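Textilien gelten in der Robotik als schwieriges Material, weil sie bei jeder Berührung ihre Form verändern. Das Projekt Truvulik untersucht, wie sich das Greifen solcher Stoffe aus menschlichen Vorführungen erlernen lässt.

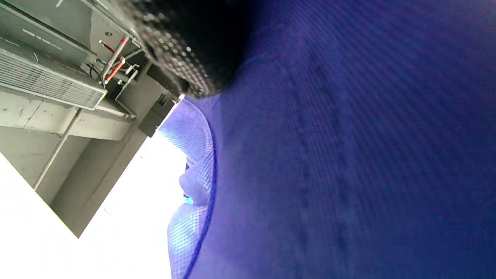 Erfasst wird jede Bewegung mit einem handgeführten Greifer samt Kamera. Über 1.000 Vorführungen liegen inzwischen vor, 525 davon mit gefalteten oder gerafften Stoffen. »Entscheidend ist der Moment vor dem Zugriff«, erläutert Projektleiterin Ecaterina Munteanu. 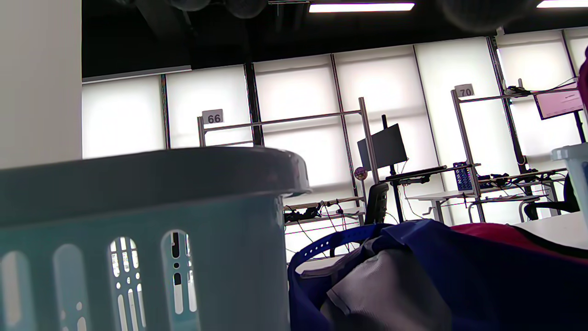

Arbeitsgruppe Lernende Manipulation, Institut Plellar

Für die Auswertung wurden 400 Sequenzen zurückgehalten – sie bleiben dem Training vollständig entzogen. Mircea Ene prüft daran, ob das Verfahren auch unbekannte Taschen und Körbe bewältigt. Erste Ergebnisse sollen im Juli vorgelegt werden.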